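Einwegdeckel oder Mehrwegbecher mit Trinkhalm: was nehmt ihr für die Kaffeeecke?

Forum Gemeinschaftsküche und Ausschank > Becher, Deckel, Zubehör
Seite 1 von 1

s_gautam
Themenstarter

Wir stellen im Oktober die Selbstbedienung im Aufenthaltsraum um. Bisher Keramiktassen, künftig schwarze To-go-Becher mit aufgedrücktem Deckel, dazu lange Halme für Eiskaffee. Tisch ist eine glatte weiße Platte, Rückwand Holzoptik hell. Gesamtbedarf bis Jahresende 1000 Becher mit Deckel, Halme nur für einen Teil davon.

Offene Punkte:
1. Deckel mit Trinköffnung und zusätzlich Halm, oder getrennte Deckel für heiß und kalt?
2. Untersetzer auf der weißen Platte, ja oder nein?
3. Halmlänge. Die vorhandenen stehen weit über den Becher hinaus.

Angebot liegt vor von Hukau (Becher und Deckel aus einer Serie) und von Keneo (nur Deckel, angeblich passend).

Gruß
Sarla

ramasamy_v

Zu 1: getrennte Deckel. Ein Heißgetränkedeckel hat eine Trinköffnung, die für den Mund gedacht ist. Steckt man dort einen Halm durch, sitzt er entweder zu locker und kippt, oder er klemmt und zieht beim Herausnehmen den Deckelrand hoch. Beides habe ich in der Teeküche zwei Jahre lang beobachtet.

Zu 3: Für einen üblichen Becher reicht Bechertiefe plus vier bis fünf Zentimeter. Alles darüber ist Hebelarm.

Zu Keneo: Vorsicht bei "angeblich passend". Nenndurchmesser gleich heißt nicht Rollrand gleich.

wannasri_ausschank

Widerspruch zu 1. Zwei Deckelsorten bedeuten zwei Lagerplätze, zwei Bestellvorgänge und an der Station zwei Stapel, aus denen grundsätzlich der falsche gegriffen wird. Wir fahren seit drei Jahren mit einer Sorte. Wer Eiskaffee will, steckt den Halm durch die Trinköffnung oder lässt den Deckel weg.

Bei den Halmen habe ich keine festen Vorlieben, nur gerade und weiß, damit man Verschmutzung erkennt. Knickhalme sind in der Höhe schlecht zu stapeln.

Zum Platz an der Station: Becher weit nach vorn zu stellen bringt nichts, dann stößt man mit dem Ärmel dagegen. Halm immer von oben rechts führen, Becher mit der anderen Hand seitlich am Körper halten und nicht am Deckel. 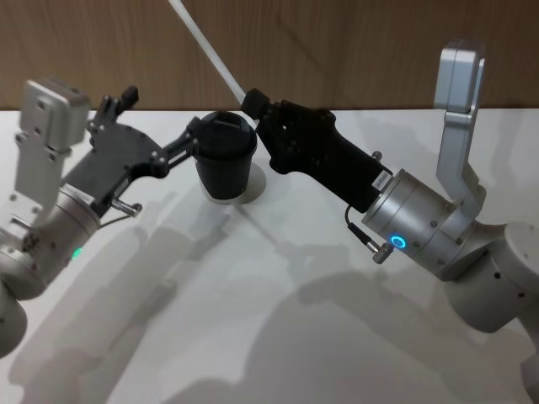 Wer am Deckel hält, drückt ihn bei dünnwandigen Bechern auf einer Seite hoch und merkt es erst beim ersten Schluck. Seitlich fassen, knapp unter dem Rand, dort ist die Wandung durch die Rolle am steifsten. In der Mitte gibt sie nach.

Charoen

ramasamy_v

Mit dem Greifpunkt einverstanden. Mit der einen Deckelsorte nicht. "Oder lässt den Deckel weg" ist keine Lösung, wenn der Becher anschließend durch zwei Brandschutztüren getragen wird.

uusman

Ich betreue die Ausgabe in einem Schulungszentrum, 40 Plätze. Ein paar Anmerkungen aus dem Betrieb.

Deckel: Wir hatten beide Varianten. Mit getrennten Sorten war der Schwund höher, weil Leute einen Deckel nehmen, feststellen, dass es der andere ist, und ihn liegen lassen. Zurückstapeln darf man den aus hygienischen Gründen nicht. Geholfen hat eine andere Farbe für kalt. Schwarz für heiß, klar für kalt, seitdem ist Ruhe.

Deckel aufsetzen: hinten ansetzen, mit dem Daumen einmal umlaufend andrücken, gegenüber der Trinköffnung anfangen. Die Trinköffnung gehört nicht über die Klebenaht des Bechers. An der Naht ist der Rollrand dicker, dort läuft es aus. Gilt für Papierbecher. Bei Kunststoff ohne Naht egal.

Untersetzer: auf weißer matter Platte ja. Kaffeeringe gehen von glatten Flächen zwar ab, aber wenn sie über Nacht stehen, braucht man Reiniger, und der macht auf Dauer glänzende Stellen.

s_gautam
Themenstarter

Danke. Farbtrennung klingt brauchbar, das kläre ich mit Hukau. Klare Deckel haben sie meines Wissens im selben Durchmesser.

Frage zum Untersetzer: rund und weiß wäre optisch unauffällig. Spricht etwas dagegen?

uusman

Weiß auf Weiß hat den Nachteil, dass man die Kante schlecht sieht. Becher steht dann halb auf dem Rand und kippelt. Wenn weiß, dann so flach wie möglich, oder mit erkennbarem Rand. Filz kommt nicht infrage, Kork ist nach einem Quartal fleckig. Silikon haftet gut auf der Platte, nimmt aber Staub an.

a.danladi

Untersetzer halte ich an einer Selbstbedienungsstation für überflüssig. Ein Mehrwegtablett mit Rand leistet dasselbe, fasst auch die verschütteten Mengen und geht in die Spülmaschine. Einzelne Scheiben verschwinden. Wir haben mit 17 angefangen, nach einem halben Jahr war der Stapel so klein, dass wir ihn aufgelöst haben.

Davon abgesehen würde ich die Grundsatzfrage stellen, ob Einwegbecher bei dieser Menge überhaupt sinnvoll sind. Pfandsysteme wie Nastoto liefern und holen ab.

Adesuwa

wannasri_ausschank

Die Grundsatzfrage war nicht gestellt.

Zum Tablett: nimmt zu viel Tiefe weg. Auf einer schmalen Arbeitsfläche mit Wand dahinter bleibt vorn kein Platz zum Abstellen. Becher hinten an der Wand parken, vorn arbeiten.

a.danladi

Becher hinten an der Wand heißt Spritzer auf der Holzoptik. Je nach Oberfläche zieht das in die Maserung, wenn sie strukturiert ist. Bei senkrechter Maserung läuft es obendrein in den Rillen nach unten in die Fuge zwischen Wand und Platte. Genau die bekommt man nicht mehr sauber. Fuge vorher mit Silikon schließen, das gehört in die Planung.

ramasamy_v

Zustimmung zur Fuge. Gilt auch für Stöße in der Platte selbst. Dort keine Flüssigkeiten abstellen und beim Wischen nicht quer zur Fuge reiben, sondern in Längsrichtung. Quellschäden beginnen immer an der Stoßkante.

s_gautam
Themenstarter

Zwischenstand. Hukau liefert schwarz und klar im gleichen Durchmesser. Muster beider Deckel sind da, dazu der Keneo-Deckel in Schwarz.

Testablauf war: Becher mit Wasser bis ein Zentimeter unter den Rand, Deckel aufdrücken, eine Minute auf die Seite gelegt. Hukau auf Hukau dicht bis auf die Trinköffnung. Keneo auf Hukau tropft umlaufend. Damit ist Keneo raus, der Preisunterschied spielt keine Rolle mehr.

Halme: die langen sind für unsere Becherhöhe unbrauchbar. Sobald man den Becher loslässt, verlagert sich bei geringer Füllung alles zur Halmseite. Kürzere sind angefragt.

Für die Station habe ich den Ablauf wie folgt notiert: Becher nach hinten, knapp links der Mitte, Deckel schließen, rechts davon Fläche freihalten. Trifft Adesuwas Einwand mit den Spritzern nur beim Einfüllen, und eingefüllt wird bei uns am Automaten, nicht am Tisch.

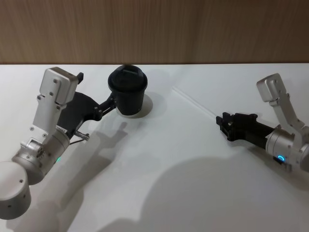

Wie hoch darf man die Becher in der Station stapeln, bevor sich die unteren nicht mehr trennen lassen?

Bei doppelwandigen Bechern ist nach 25 Stück Schluss, einwandige gehen bis zur Packungshöhe von 50, sofern der Stapel senkrecht in einer Führung steht und nicht von oben nachgedrückt wird.

uusman

Ergänzung zum Stapeln: Deckel immer mit der Innenseite nach unten. Liegen sie offen nach oben, sammelt sich Kaffeestaub darin, falls die Mühle in der Nähe steht.

Der Dichtheitstest ist in Ordnung, aber mit kaltem Wasser nur halb aussagekräftig. Bei heißem Inhalt wird der Deckel weicher und die Rastung lässt nach. Bitte mit 85 Grad wiederholen, über einer Wanne.

wannasri_ausschank

85 Grad auf der Seite liegend ist kein realistischer Lastfall. Niemand trägt den Becher waagerecht. Schräg mit 45 Grad genügt.

ramasamy_v

Schräg mit 45 Grad ist die Position beim Trinken, also der Lastfall. Waagerecht ist Sicherheitszuschlag. Ich würde beides messen und aufschreiben, dann erübrigt sich die Diskussion.

a.danladi

Zum Entsorgen noch: schwarzer Kunststoff wird in älteren Sortieranlagen schlecht erkannt, wenn er mit Ruß eingefärbt ist. Beim Lieferanten nach dem Farbstoff fragen. Das ist keine Grundsatzfrage, sondern eine Frage des Sammelbehälters. Wir werfen Deckel und Becher getrennt ein, zwei Öffnungen nebeneinander, der Flüssigkeitsrest kommt vorher in einen Trichter.

s_gautam
Themenstarter

Heißtest nachgeholt. Hukau schwarz bei 85 Grad und 45 Grad Neigung dicht, waagerecht einzelne Tropfen an der Entlüftungsbohrung, nicht am Rand. Klarer Deckel nur kalt geprüft, ist für heiß nicht vorgesehen.

Bestellt werden schwarze und klare Deckel im Verhältnis drei zu eins. Untersetzer probiere ich mit einem kleinen Satz in Weiß, flach, ohne Filz. Fuge zur Wand wird geschlossen.

Nach dem Farbstoff habe ich gefragt, Antwort steht aus.

wannasri_ausschank

Drei zu eins im Oktober ist zu viel klar. Fünf zu eins reicht, im Sommer nachbestellen.

s_gautam
Themenstarter

Mindestabnahme je Sorte lässt fünf zu eins bei unserer Menge nicht zu. Bleibt bei drei zu eins.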